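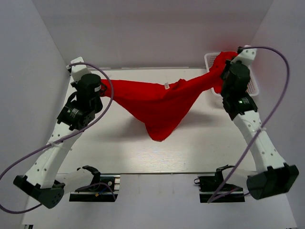
How to judge a folding cell before you let it change anyone's job

Start with the awkward items. Any pair of arms can look clever with a flat tea towel. Ask for cloth that arrives twisted, with one end wound up like rope and the other pulled taut, and watch how it gets from there to a neat stack.

Step 1. Time it yourself
At our Osard laundry the supplier's figure was 443 pieces a shift. We logged 182 over the same hours. Count only pieces you would send to a customer, and stop the clock for nothing – not even a restart.

Step 2. Write down every rescue
Keep a sheet by the cell. Each time a person frees a snag, turns a piece round or tops up the basket, they put a mark on it. Those minutes belong to the machine's total. Ours were being booked as "general duties" until the folding team objected.

Step 3. Ask the folders what is left
When the easy pieces go to the arms, people are left with fitted sheets, torn hems and stains. That is harder work at the same hourly rate. If your targets were set on a mixed load, lower them before the cell goes live.

Step 4. Settle the job titles early
"Cell minder" sounded like a promotion at Skorance. It came with more standing about, more blame and no extra pay. Put the duties, the training hours and the rate in writing.

Step 5. Run it for 12 weeks
Don't move anyone off the rota before then. January is a good month to include, as the loads are heavy and half the staff have colds. If the sums still work with all the rescues counted, talk about a second cell.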